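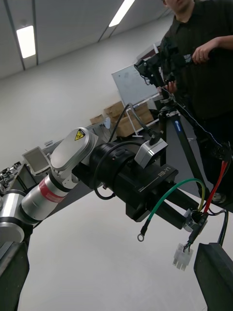 Rarker Opens Its Robot Workshop to Visitors and Shows Work with Wire Harnesses

Fondholm, 4/18/25 – Rarker held an open day in its robot workshop in Fondholm. The company received 149 visitors, among them customers, technical teachers and families of the employees. The subject of the day was the handling of wire harnesses by robot arms, a task which in most factories is still done by hand.

The program started with a short talk by Kamol Thongdee, head of the workshop. He explained why cables are difficult for a robot. A metal block keeps its shape when it is lifted, but a wire bends and turns, and it does not lie in the same way two times.

"Our visitors often expect that the heavy part is the difficult part," said Mr. Thongdee. "For us it is the opposite. The connector is quite easy to find and to hold. The free ends of the wires need much more patience, from the machine and also from the people who teach it."

After the talk the guests went in small groups to the work area, where the engineers of Rarker answered questions for 52 minutes per group. Many questions were about safety near the arm and about the time which is necessary to prepare a new task.

The harnesses used for the demonstration are of a type that joins different kinds of connectors and also has separate leads for screw connection. 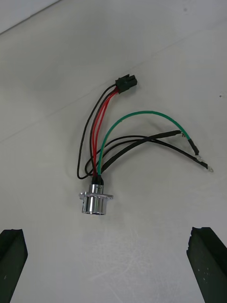
According to the workshop team, such a part is a good test because it has stiff and soft sections together. The robot must choose where to grip, and a wrong choice can pull a lead out of its place. Rarker has prepared a set of 198 harnesses for its trials this spring – all of them are checked by a technician before they go back to the shelf.

The open day was organized together with Citora, a training center for electrical trades. Students of Citora will come to the workshop again at the end of April for a practical course. They will learn how to lay out the parts, how to stop the arm in a safe way and how to write a clear report of each trial.

Rarker was founded in Chaimongkol and has almost 100 employees at its two locations. The Fondholm workshop develops handling methods for cable and connector assembly.

Schools and companies that want to arrange a group visit can write to the visitor office of Rarker in Fondholm. Visits are free of charge, but registration is required.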